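Print this page | E-mail this page
Last updated: Nov 27, 2022

Automation in Everyday Work
Handout 4: Can machines do the chores yet?

Read this before the seminar. It covers the same ground as the lecture, with a bit more on the shop floor and less on vacuum cleaners, which we dealt with in September.

1. What we mean by a chore

A chore is a small job that has to be done again and again, in a place that was not built for the machine doing it. Clearing a table is a chore. Sorting a box of mixed screws is a chore. Welding the same seam on the same car door is not, for our purposes, although it is hard work. The car door arrives in the same position every time. The mug on the kitchen table does not.

Keep this difference in mind when you read claims in the press. A machine that loads one kind of tray in a factory may be very good at it and still be no use in a kitchen.

2. Where things stand

Most chores break down into a few steps: find the thing, reach it, take hold of it, move it, let go of it in the right place. Arms have been able to reach and move well for decades. Finding and holding are where the trouble lies, and letting go is harder than it sounds. A person putting down a teaspoon feels the table through the spoon. Many grippers have no such feeling and go by position alone, so an error of a few millimetres in height means the spoon is either dropped or pushed into the table.

For this reason a lot of research looks dull from the outside. The objects are small and plain, the table is marked out so that positions can be checked, and the task is to pick something up and put it somewhere else.

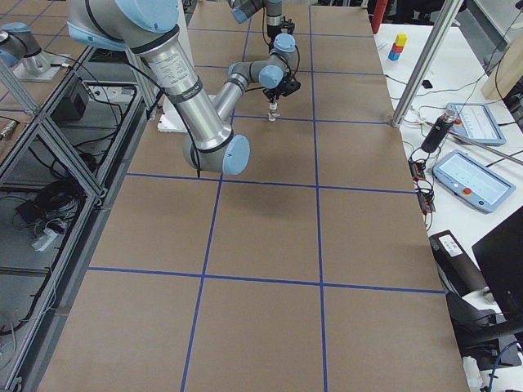 The Sesum exercise, which you will read about in the second paper, works along these lines. The authors ran 2,000 picks with small household objects and recorded where each one ended up. Hard, dry objects with flat sides gave few problems. Soft packets, clear plastic and anything that rolled gave a great many. The arm also slowed down badly when two objects were touching, as it could not tell where one stopped and the other began.

Note that these were single picks. A real chore is a chain of them. If each step works 95 times in a hundred, a chain of 16 steps will get to the end less than half the time. Work this out for yourselves, as it comes up in the assignment.

3. The shop floor

Skistness is a packing firm that tried an arm on its returns bench. Returned goods come in any order and any state, so it is closer to housework than most factory jobs. The arm handled boxed goods on its own. Clothing went back to the staff. The firm kept the arm and changed the bench: boxed goods now come down one side and everything else down the other.

This is the usual pattern. The job gets split, the machine takes the regular half, and people take what is left. Whether that counts as the machine doing the chore is a question for discussion. The Moges report says yes. I think it is too generous, as it leaves out the time staff spend sorting goods for the arm.

4. The home

Homes are worse in nearly every way. There is less space, the light changes, things are left on the floor, and there is no technician down the corridor. Price matters too. A firm can spread the cost of an arm over several shifts, but a household might want it for about 30 minutes a day.

The Amon project took the other route and asked people which chores they would hand over first. Laundry came top. Folding is among the hardest jobs for a gripper, because cloth has no fixed shape and one pull in the wrong place undoes the previous fold. Wiping down a flat surface came much lower on the list and is far easier to do.

5. For the seminar

Choose one chore you did this week and write out its steps. Mark the ones where you used touch and the ones where you had to decide something. Bring the list with you, on paper please.

Also read the Moges report, sections 1 and 2 only. The appendix can be skipped.

Comments (4) | Shares: 16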